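Vaka Opens Its Towel Folding Table to the Public in Monulport

Monulport, Feb 2, 2022. Vaka, the household linen shop and workroom on Seixas Street, is very pleased to announce a new season of Folding Mornings, a friendly series of get-togethers devoted to the hand towel, the bath towel and all the other pieces that come out of the dryer in a heap and wait there for somebody to deal with them. 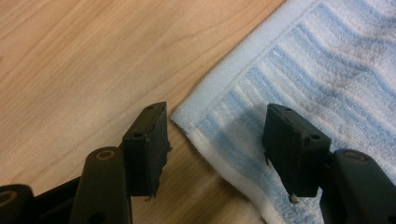
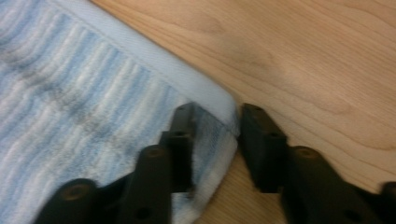
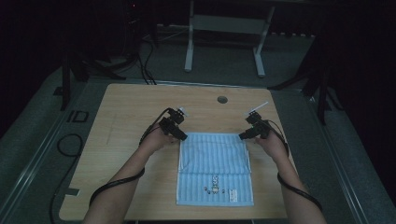
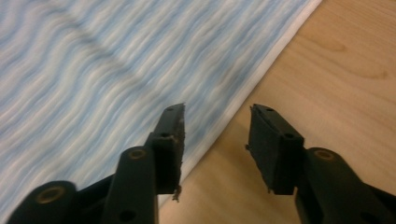 Blue and white at the wooden table. In the third picture the towel lies flat, with a fold line across it and its plain lighter hem at the bottom.

The idea grew out of our Grota range of striped towels, which went on sale in January and brought so many kind letters, a good number of them asking how we get the stack on the shop shelf to sit so straight (we were delighted, and a little surprised, that so many of you had noticed!). We have been folding towels for a long time now and have grown fond of our own way of doing it. Lay the towel out flat on a clear table, smooth it from the middle toward the hems, bring the corners together and settle the edge before you press down the crease. A towel folded this way takes up less of the shelf, and it is a pleasure to reach for in the morning.

Each Folding Morning has room for 20 guests and lasts 30 minutes, though you are very welcome to stay on afterward and chat over coffee. Please bring a towel or two from home, old ones included, as they are often the softest and the nicest to practice on. There is no charge, but we do ask that you put your name down at the counter ahead of time.

Last season 229 people joined us at the table, and we would dearly love to see many of them again, along with plenty of new faces.

Places may be reserved in person at Vaka, Seixas Street, Monulport, during shop hours.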